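2019-07-05

Slept badly, and still I was first at the bench. Today was the old desktop computer, the one I promised to take apart and put in order before August. I write it all down tonight while I remember, my English and my memory are both better on paper.

I should say why I do it at all. In Rusham, where I rent my room, people put old computers out on the street when they change them, and most have good parts inside. Clanusier pays for sorted parts, not very much, but it pays. A board with the processor still in its socket is worth more than a board with an empty one, and memory goes in a separate box. My notebook says we have sent them over 1000 parts. I am a little proud of it, but I did not say this to anyone.

The bench is the one with the aluminum rails. It is good because a case does not slide on it, and it is bad because small screws fall into the grooves and stay there like seeds. I lost two last week and found them today with a magnet on a string. 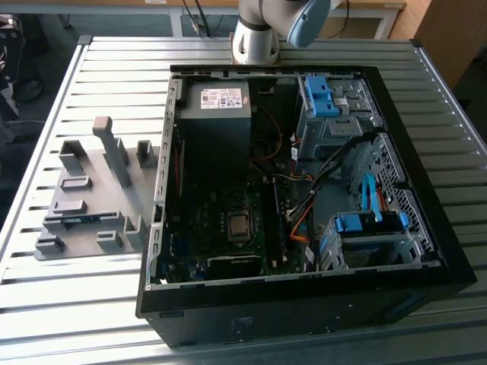 The tower on its side, cooler off, memory still in.

I like the moment when the side panel is off and you see how somebody planned it. The blue plastic parts are the ones your fingers should touch. I learned this late. In my first months I pulled at everything, and I broke a drive rail that was only waiting for a small squeeze. Now I look for the color first, then I pull.

The cables are another story. An orange one, a light blue one, thin red ones, all crossing over each other. I always want to pull them out at once to have a clean view, and I always tell myself to wait. I draw a small map in the notebook first, where each cable begins and where it ends. My drawings are ugly but I can read them.

Then the memory. It is the part I like best and fear most, because the slots look strong but the little clips at the ends are thin and old. You open the clip, you hold the module by the two ends, and you lift it straight. If you lift one side before the other, you can hurt the contacts.

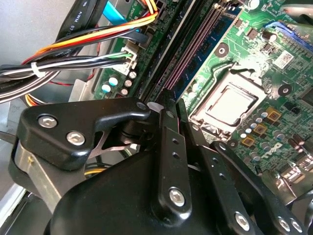 Yakubu Nwachukwu told me later, on the phone, that I worry too much about the slots and too little about the processor. A slot forgives you many times, he said, but one bent pin in the socket and you have a very nice green tray. I answered that I worry about both, and he laughed and asked what I was eating for dinner.

He is right in one thing. I must clean the old paste from the processor and I keep leaving it for tomorrow. I have 2 cloths for it and I do not know where is the second one.

After tea I thought about the holders on the wall. I like that every tool should have a place with its own shape, so that when something is missing you see the hole. At home in Ivutton my father had only nails and a pencil line drawn around each tool - it was the same idea, and it cost him nothing. 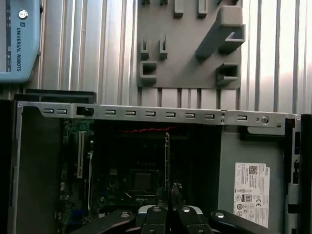
What do I do first if the computer does not start when it is back together? I take out the memory and put it in again, firmly, before I touch anything else.

I wrote this on a card too, because I forget it every time and begin with the power supply.

I also spent a long time thinking about the gray plate. The square blocks with the holes are good, I would not change them. The long narrow slot I am less sure about. I would like it a little wider, with softer corners, but then maybe thin things will lean in it. I made a drawing of it and crossed it out, and made another. Brandão sells sheets of soft foam that I could cut for the bottom, but the smallest packet is more than I want to pay for one slot.
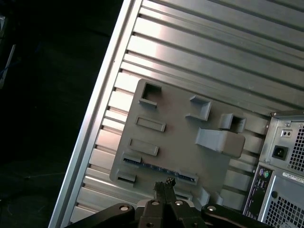 For tomorrow

Clean the processor, really this time.
Find the second cloth.
Put the magnet back in the drawer and not in my pocket with the bank card.
Ask Clanusier if they take drive rails, also the broken one.
Write to my father. He will want to know about the holders.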